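Accueil / Billets / Humeurs

Faut-il vraiment rendre nos forêts « propres » ?

Dimension de la forêt communale de Dornar : 618 hectares. Je le sais parce que c'est écrit sur le panneau du parking, juste sous l'arrêté qui interdit les feux, et que j'ai passé pas mal de temps devant ce panneau en attendant que la pluie se calme. J'y vais depuis l'enfance, et depuis quelques années j'entends la même phrase à chaque balade : « Quand même, c'est mal entretenu. » Les gens disent ça devant un hêtre couché en travers du sentier, devant un tas de branches, devant une souche couverte de champignons (magnifiques, d'ailleurs !). Et moi ça me fait bouillir, gentiment, mais bouillir.

Un arbre mort, c'est plein de monde. Des larves, des mousses, des cloportes, des pics qui viennent se servir, une salamandre dessous si on a de la chance. Dans les bois que j'aime, il y a plus de vie dans un tronc pourri que dans dix rangées d'épicéas bien droits. Je ne vous apprends rien, peut-être. Mais allez dire ça en réunion publique, vous verrez les têtes. 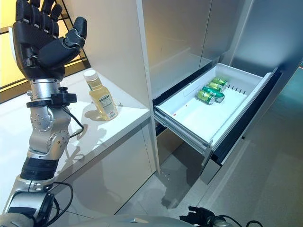
Notre idée de la forêt vient du jardin, je crois, et du salon. On la voudrait ratissée, éclairée, avec des allées où la poussette passe. On aimerait qu'elle fonctionne comme une belle mécanique, un peu comme une main robotique avec ses doigts noirs articulés, où chaque segment se voit et où l'on devine tout de suite ce qui s'emboîte dans quoi. Une forêt, ça ne se lit pas comme ça. On y enlève un vieux chêne creux et on ne sait pas très bien ce qu'on a enlevé avec, ni dans combien d'années on s'en apercevra.

J'en parlais en octobre avec Rebecca Ferraro, qui a tenu une scierie du côté de Palacios et qu'on ne peut pas soupçonner de sensiblerie. Elle n'est pas d'accord avec moi sur tout, loin de là. Pour elle, laisser du bois par terre, c'est un luxe de promeneur, et il y a des communes qui vivent de leurs coupes. C'est vrai, et je n'ai pas de bonne réponse à lui donner quand elle me met le budget de Dornar sous le nez. Je chauffe ma maison au bois, moi aussi, alors je ne vais pas faire le malin.

Seulement le projet qu'on nous présente ne parle pas tellement de coupes. Il parle de « mise en valeur ». On broie les ronces sur 63 hectares, on dégage les bords du ruisseau, on élargit le chemin du Prurell pour que ce soit plus accueillant. Accueillant pour qui ? Les ronces nourrissent les oiseaux tout l'automne et cachent les chevreuils, et le ruisseau a besoin de son ombre l'été. J'ai lu le dossier jusqu'au bout (un soir de grand vent, avec beaucoup de tisane) et le mot « ronce » n'y apparaît que dans la colonne des dépenses.
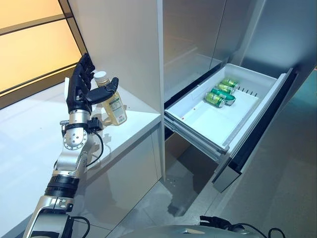
Ce qui m'agace le plus, c'est l'argument de la sécurité sorti à tout bout de champ. Qu'on coupe les arbres dangereux le long du parking et des sentiers balisés, évidemment, qui serait contre ? Mais au fond du vallon, là où il ne passe que des sangliers et trois cueilleurs de cèpes, un tronc qui tombe, il tombe, et puis voilà. Florencio Pastor avait proposé une carte très simple, avec des secteurs soignés et d'autres qu'on laisse tranquilles. Je trouvais ça raisonnable. On lui a répondu que le public ne comprendrait pas.

Eh bien je pense que le public comprendrait très bien, si on prenait la peine de lui montrer. L'an dernier j'ai emmené 11 enfants du quartier soulever des écorces pendant une matinée. Au début ils avaient les mains dans les poches, au bout de vingt minutes il a fallu négocier pour les faire avancer. Pas un seul ne m'a dit que c'était mal entretenu. Une petite m'a demandé si on pouvait laisser l'arbre là jusqu'à ce qu'elle soit grande, et je lui ai répondu que j'allais écrire à la mairie.

La lettre est partie. J'attends toujours la réponse, et si le chemin du Prurell vous tient à cœur, écrivez donc la vôtre, le registre est ouvert à l'accueil jusqu'à la fin du mois.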